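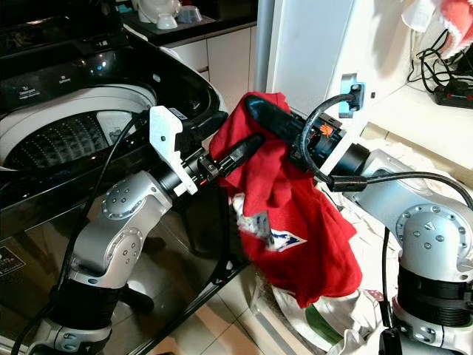 From: Ernbridge Laundry Room
To: Ernbridge Residents List
Date: Thursday, September 24, 2026
Subject: Re: Pink towels again, and the black top loader

Replying to the list because two other people have asked me the same thing off-list.

> I did a load in the black top loader on Tuesday night and my white
> towels came out pink along one side. Nothing of mine was red. Is
> something being left in the drum, or is the machine leaking dye from
> somewhere? Also, does anyone know which compartment the liquid goes
> in? I have been pouring it straight onto the clothes. And can we do
> something about the piles on the tile, I had to step over one to get
> to the lid.

Taking these in order.

The dye. The machine can't make its own color, so it was a garment. I ran it empty on hot with a cup of white vinegar last night and the water drained clear, then ran one old pillowcase through and that came out white. If a sock or a T-shirt gets stuck flat against the side of the drum you will not see it from the front. Raise the lid all the way and put your hand around the inside of the drum before you load. Do it again when you unload.

Red cotton is the usual trouble, especially team shirts and anything new. Wash it alone or with darks, in cold, for the first several washes. If you are sorting on the floor, pull the reds out first and put them on top of something that isn't the white pile. A damp red shirt lying on cream sheets can mark them before they ever get to the machine.

For the towels: do not put them in the dryer. Soak them overnight in cool water with oxygen bleach, then wash them again by themselves. I had good luck with this in July on a tablecloth. If they have already been dried you can still try it, but expect to do it twice.

The detergent. It goes where the label says Detergent. Please stop pouring it onto the clothes. It leaves stiff spots on dark fabric and it doesn't rinse out well in a full load. The cap on most bottles holds far more than you need, and the first line is enough for a normal load.

The piles. Sorting on the floor is fine while you are standing there. Leaving a pile and going upstairs is what causes the problem. Bring a basket or a bag, and keep the strip of tile next to the machine clear so the next person can reach in. Anything I find in the evening goes into the blue tub on the shelf. Right now the tub has one pillowcase, a gray hand towel and a child's sock with stripes.

I still have the key to the supply closet if anyone needs the vinegar. It is a gallon jug on the bottom shelf, already open. Please put the cap back on tight.

The second dryer is still not heating. The repair ticket is number 444 if you call the office about it, and the last answer I got was that they are waiting on a part.

--
Ernbridge Residents List
To leave the list, send a blank message with "unsubscribe" in the subject.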